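Monday, Gircombe room, cloth task

Fault again on the right hand-held gripper. Jaw width drops out while the cloth is clamped, then comes back with the wrong zero. Logged under Pace as "width jump". Left unit fine all morning.

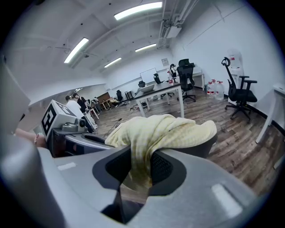

Yellow cloth over a chair, all three.

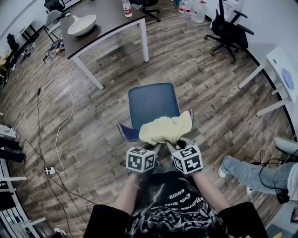
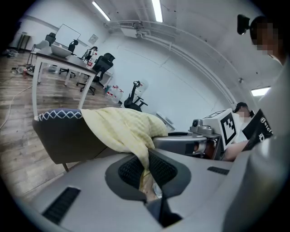 Why does the width come back wrong after the dropout?
The encoder is relative. When its connector loses power for a moment, the counter restarts at whatever opening the jaws have, so a closed grip gets saved as fully open.

Went through the morning's episodes in Prustero. 17 of 70 have the jump, nearly all in the second half of the session. Wiggled the connector on the bench with the jaws still and got the same trace on the second try. Crimp on the power pin is bad. Pulled it out with tweezers, no force needed.

Re-crimped, added a strain relief loop, re-zeroed. Ran 200 open/close cycles on the bench, no jump. That was without cloth, so not closed yet.

The 17 are marked bad in Ralar. Do not try to fix them with an offset, the size of the jump is different every time.

To do:
- repeat the cycles with cloth clamped
- check the same pin on the left unit
- make the recorder stop if width changes more than 29 mm between samples, now it only warns
- order crimp pins, two left in the drawer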